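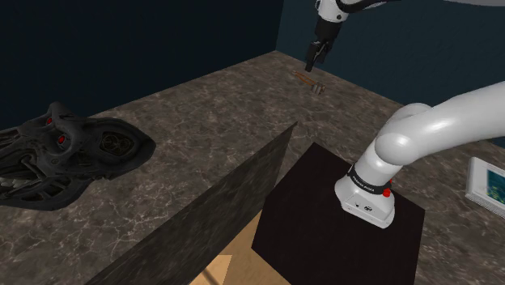

Hollier old town, guided walk or do it yourself?

marshpenny
Going to Hollier in February, first time, two nights. Mostly for the walls and the old customs house. Is the guided walk worth paying for or can you just follow the plaques? Read the town website and came away more confused than before. Also how bad is parking. We'll have the Honda so nothing huge.

tollgate_804
Plaques. Save your money. Start at the north gate, keep the wall on your left, you can't get lost. Did it last fall with two kids, fine.

quillback
Disagree. Plaques are 20 years old and half of them are wrong or so faded you can't read them. The one by the river tower still says the tower is original, it was rebuilt from the ground up after the flood. The guide will tell you that. The plaque won't.

tollgate_804
Wrong about one tower. Ok.

quillback
Wrong about the tower, the customs house date and the whole stretch behind the fish market, which isn't even town wall. It's the back of a warehouse. People take pictures of it all day long.

brindleoak
lol I have a picture of that warehouse on my fridge

marshpenny
Ok so which guided walk? I see two. One is the town one that leaves from the visitor center and the other is Melov Walks.

brindleoak
Melov. Smaller groups, they get you up on the wall walk by the east gate, which is locked otherwise. The town one stays on street level the whole time. Not sure they run in winter tho, email first

pellfarthing
Town one is perfectly good and the guides are locals. Took it at 2 in the afternoon, light was great on the stone. Melov felt rushed to me. Lots of ghost stories. If I want ghosts I'll watch TV.

brindleoak
That's the evening one. The day one has no ghosts. Different guide too

pellfarthing
Didn't know there was a day one. Fair.

sorrelgap
Gonna be the grump. Too many people up on that east walk already. The parapet is crumbling and every season another bit gets fenced off. The friends group has a repair appeal going, they put 3,000 as the target for the next section and it's been stuck for ages while the tour money goes who knows where. Walk on the ground, buy a coffee in town, drop something in the box at St. whatever it's called by the gate.

brindleoak
Melov pays a fee for the key. It says so on their page.

sorrelgap
It says they pay a fee. Doesn't say how much.

quillback
The damage on the east side is mostly water, not feet. Gutter on the inside face has been blocked forever, water gets behind the facing stones and freezes. You could ban every tourist and it would still come down. There was a survey, the library has a copy, ask at the desk upstairs. Dry reading but the drawings are great.

sorrelgap
I've read it. It says both.

quillback
It says mostly water.

tollgate_804
And this is why I do the plaques

marshpenny
Haha ok. Parking???

pellfarthing
Don't try inside the walls. Streets are one way and the signs contradict each other. Lot by the old rail yard, ten minute walk in. Pay machine takes coins only or it did when I was there.

brindleoak
Takes the app now. Zodik. Download it before you go, signal in that lot is terrible. I stood there holding my phone over my head like an idiot

tollgate_804
The Zodik thing charged me twice. Got it back but it took weeks. Bring coins, the old machine still works if you hit the button hard.

marshpenny
Coins AND app then. Anything open in winter? Don't want to show up to a bunch of locked doors

quillback
Customs house is short hours in winter, mornings only last I looked. Upper floor closed. Call them, the website isnt kept up. Museum is open but the model of the town is out for repair, which is a shame because its the best thing in there. Walls themselves are always open apart from the east walk. Wear real shoes. Steps at the north gate are slick as anything when it's wet and there's no rail on the left side.

pellfarthing
Seconding the shoes. Also the bakery across from the customs house does soup at lunch. Go before noon or its gone.

sorrelgap
The soup is good. We agree on something.

marshpenny
Emailed Melov, they do run the day walk in February, weather allowing. Booked that, will do the plaques the next morning and argue with them. Will drop something in the box too. Thanks all

quillback
Look for the mason's marks low down on the inside of the north gate, right hand side going in. No plaque for those at all.

brindleoak
post pics of the warehouse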